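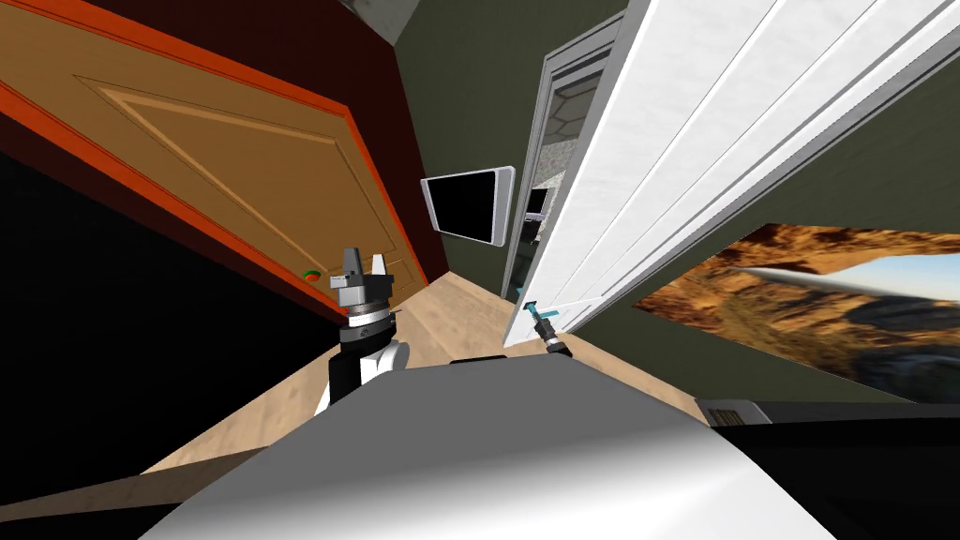

Fig. 4-1. Hallway, wooden door open.

4. Installing and managing custom content

This section covers adding player-made content (furniture, clothing, wall coverings, hair, lots) to Polura. It applies to version 2 of the game and later. Saved households from version 1 must be converted first; see Section 3.

4.1 Before you start

Custom content is distributed in two formats. Package files (.plp) hold single items or small sets. Bundle files (.plb) hold complete lots, including any custom items placed on them. The game reads both formats, but the folders are separate and are not interchangeable.

The content folder needs 1480 MB of free disk space, apart from the space used by the files themselves. The game uses this for its thumbnail cache.

CAUTION: Back up your Households folder before installing content for the first time. A damaged package can prevent a household from loading, and the game does not keep automatic copies of saves older than the last session.

4.2 Installing package files

1. Save any open household and exit to the desktop. Closing to the main menu is not enough.
2. Open the Polura folder in your Documents directory.
3. Open the folder named Content. If it does not exist, create it. The name must be spelled exactly as shown, with a capital C.
4. Copy the .plp files into Content. Files still inside a .zip archive are ignored, so extract them first.
5. Start the game. The loading bar pauses at the "Reading content" stage while new thumbnails are built. With a large collection this can take several minutes.
6. On the main menu, select Options > Content and check that the new files appear in the list with a green mark.
7. Select Enable, then Apply.

NOTE: Subfolders are allowed to a depth of two. Files placed any deeper are skipped without a message.

NOTE: Do not rename package files made with the Cindholm object editor. The editor stores the original file name inside the package, and recolors look for their parent object under that name. A renamed parent leaves its recolors listed but unusable -- they show in the catalog as gray squares.

4.3 Installing bundle files

1. Exit the game.
2. Double-click the .plb file. The Bundle Installer opens.
3. Review the item list. Clear the box next to any item you already have.
4. Select a neighborhood from the drop-down menu. Dreltlow is selected by default.
5. Select Install and wait for the confirmation message.
6. Start the game and open the Lot Library. Installed lots are in the Unplaced tab.

Lots are always installed unoccupied. If the creator shared a family along with the house, the family is placed in the Household Bin and has to be moved in by hand.

CAUTION: Placing a lot over an existing one deletes the existing lot and everything in its residents' inventories. The Undo button does not restore inventories.

4.4 Limits

The game loads up to 299 package files. Any beyond this number are skipped in alphabetical order, starting from the end of the list. To stay under the limit, combine related files with the Merge tool (Options > Content > Merge). Keep the originals somewhere outside the Content folder. Merged files cannot be split again.

4.5 Missing or broken items

If an item does not appear in the catalog:

1. Check Options > Content for a red mark. A red mark means that the file was made for an expansion you do not own.
2. Turn off the catalog filter. It hides custom items after every game update.
3. Exit the game and delete the file thumbs.cache from the Polura folder. The game builds a new one at the next start.

If a household stops at the loading screen, move half of the package files to the desktop and try again. Repeat with the remaining half until the faulty file is found. Error 19 in the log file points to a duplicate item ID -- remove either one of the two files named on that line.

Related topics
Converting version 1 households
Using the Lot Library
Moving families between neighborhoods
Recoloring objects with Cindholm
Log file error codes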